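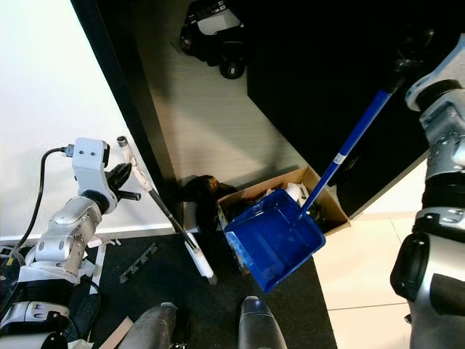
The Wannasri Envelope

7 min read

Sarita had 129 dollars and it was only the 20th.

She checked again on the bus. Still 129. The app did a little spinning thing first, like it was thinking of giving her more, then no. 129. Rent was paid, so that was something. Phone wasn't. The Grestus card wasn't. The Grestus card was the one she didn't open the mail for.

She got off a stop early because the grocery there was cheaper and because she didn't want to walk past the Jerkus office with its big yellow sign. CASH BY NOON. She had been in there in June. She had been in there twice in June, if you wanted to be exact, and her brother-in-law always wanted to be exact.

Rice. Eggs. Onions. The store-brand coffee that tasted like a basement. She put back the cheese. Then picked it up again. Then put it back, quick, because a woman was waiting to get at the yogurt.

Surachet was sitting on the front steps when she got home, long legs out, reading the free paper. He lived upstairs. He had lived upstairs for as long as she'd had the apartment and in all that time she had never seen him with a grocery bag that wasn't full.

"You got mail," he said. "It was sticking out. I pushed it back in."

"Thanks."

"Red stripe on it."

"I know what's on it, Surachet."

He folded the paper. Didn't say anything. She stood there with the eggs.

"Wannasri Street," he said finally. "Did I ever tell you about that?"

"No."

"I had a shop there. Lamps. Nobody wants a lamp, you'd be surprised. I owed the landlord, I owed the lamp people, I owed my own mother. I kept all the envelopes in one big envelope. Carried it around. Slept with it next to the bed."

"Why would you sleep with it?"

"In case it got out."

She laughed, which she hadn't planned on. Then her arm started hurting from the bag and she went in.

The mailbox key stuck like always. Red stripe. She took it upstairs, put the eggs away, wiped the counter, which was clean. Washed a cup. Wiped the counter again. It was quarter to seven. She could call her sister. Her sister would ask how she was and she'd say fine, busy, and then her sister would talk about the new deck.

The drawer under the toaster was where they lived. She pulled and it only came halfway, something jammed at the back. She got her hand in flat and worked it. A birthday card. A takeout menu. Then the letters, the whole slippery pile, and they came out over the floor and under the stove and one of them went clear to the refigerator.

OK. So they were out.

She sat down in the middle of them with a butter knife.

The first was from last winter. It said she owed less than she thought. The second said more. She made two piles, then didn't know what the piles were for, so she made it one pile by date. That was better. By date it was a story, sort of. Here was the car repair. Here was the dentist. Here was the trip to her cousin's wedding, the shoes, the hotel with the bad shower, and she remembered being so happy at that wedding, she'd danced until her feet bled, and there it was, all of it, plus interest.

Here was Cesow. She'd forgotten Cesow. A store card for a couch. The couch was gone, Daniel had taken the couch when he left, and she'd gone on paying for it for 2 years and then stopped, out of spite, as if the couch would feel it.

Somebody knocked.

Surachet had a pot with a lid on it. He looked over her shoulder at the kitchen floor.

"It got out," he said.

"Yeah."

"I made too much." He held up the pot. He always said he made too much. "Do you have a pencil? Not a pen. A pen's no good for this, you get upset."

She had an eyebrow pencil. He said that would do.

They ate first, standing up. Then he got down on the linoleum, one knee and then the other, making a noise on each, and she turned over the takeout menu and wrote on the back. Who. How much. How late. He read them out and she wrote them. He read in a flat voice like a man calling bingo. When he got to Jerkus he stopped.

"What is this number? The percent."

"That's the percent."

"For a year?"

"I don't think so, no."

He said something in Thai. It was short.

"That one first, then," he said.

"The Grestus one's bigger."

"Big is only big. That one's hungry."

She wrote a 1 next to Jerkus. The eyebrow pencil was getting blunt and the 1 came out fat and brown. She wrote a 2 next to Grestus, then didn't know what to do about the couch.

"What about the couch?"

"Did you like it?"

"It was a terrible couch. You slid off it."

"Last, then. Let him wait. What's his name, Cesow. Let Cesow wait, but call him. Tell him he's waiting." He rubbed his knee. "I didn't call. That was my mistake, the lamp people. They weren't bad. When I finally called, the man asked about my mother."

"What happened to the envelope?"

"Which?"

"The big one. You slept with it."

He had to think. "I paid the last one and I had it in my hand, empty. And I'm going to throw it out. And then I thought, that's a good envelope."

"You kept it?"

"My tax things are in it."

She added the column up. She'd been guessing at that number for so long, on the bus, in the shower, at 3 in the morning with the radiator banging, and she had always guessed high. It wasn't as high as that. It was bad. It was really bad, she'd be eating eggs until her hair turned gray. But it stopped. There was a last digit and then there was the bottom of the menu, the hours, closed Mondays, no delivery after ten.

She added it again to be sure and got a different answer, and he did it and got a third, and they went with his.

He took his pot and went up. She heard his door, his slow feet over the ceiling, the TV coming on.

The phone line for Jerkus was open until nine. She had looked that up once and closed the page. She got the letter, and the menu, and she sat on the floor with her back against the oven becuase it was still a little warm from the morning's toast or she imagined it was. She typed the number in. Got it wrong. Typed it again.

It rang. There was a recording, then music, some kind of flute.

"You are caller number," said the recording, and then a different voice, a lady's, cheerful, "seven."

Sarita put it on speaker and got the broom, and fished the last letter out from under the stove.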